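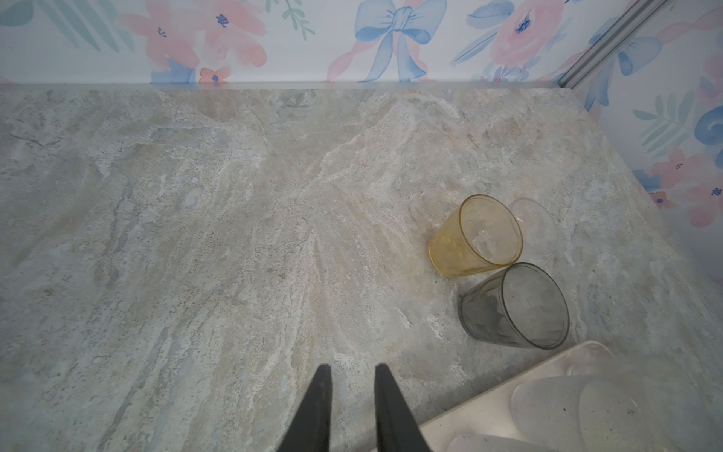

Gripper closes too early on clear glasses

Posted by Ida Seidel, Sat 29 September

Hello all. I have two arms which should put drinking cups on a tray, all upright. With the coloured ones I have almost no problem. With the clear ones the fingers close before they are around the cup, and then they push it over. In 100 tries the left arm missed 13 times, so 87 were good, and nearly every miss was a clear cup. I have already done the wrist camera calibration again. What else can I check? 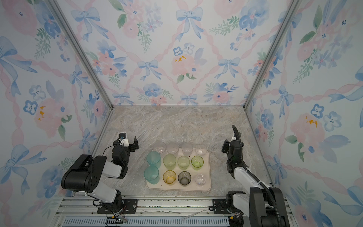

Both arms at the tray, clear cups in the back row.

Karine Dhillon

I had the same fault in March. The depth value on clear plastic was wrong, because the camera measured the surface behind it. Please look at your raw depth, not only at the colour picture. Your countertop has a pattern with veins, and this shows through the walls — for me a plain grey mat helped a lot. Also lower the closing force before you test again. One of my cups cracked and I had to pick pieces out of the rail.

Lammers59

try slower speed

Ida Seidel

Thank you both. Slower speed changed nothing. The raw depth has holes where the clear cups stand, so I will try the mat on Monday.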